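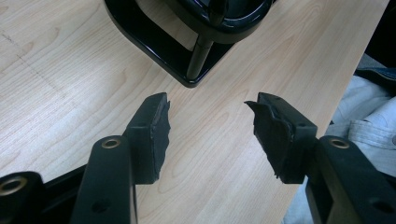

Gamage Family and Business Papers: Interim Report to the Nonbridge Fund
Submitted Jan 16, 2023

Work completed
Processing of the business series is finished. The series now fills 143 boxes, all foldered, labeled and shelved. Box-level descriptions have been entered in Astis and are open to public search. Lakmal Kanagaratnam checked each entry against the shelf list and corrected 30 date ranges.

Work in progress
Chathurika Mollah is preparing folder-level description for the family correspondence. To date 638 folders have been listed. Letters in Sinhala are listed by sender and date only; subject terms will be added once the translator's contract is signed.

Changes to the work plan
Rehousing of the oversize plans from the Girier office was moved from the first half of the grant period to the second. The supplier could not fill the order for map folders on the original date. No change to the budget total is requested. We ask approval to move unspent travel funds to the supplies line.

Access
Two boxes of personnel files remain closed pending review by Aidan Brennan.

Next period
The finding aid will be published in April. The final financial statement will follow under separate cover.

Tanvir Karunaratne
Project Archivist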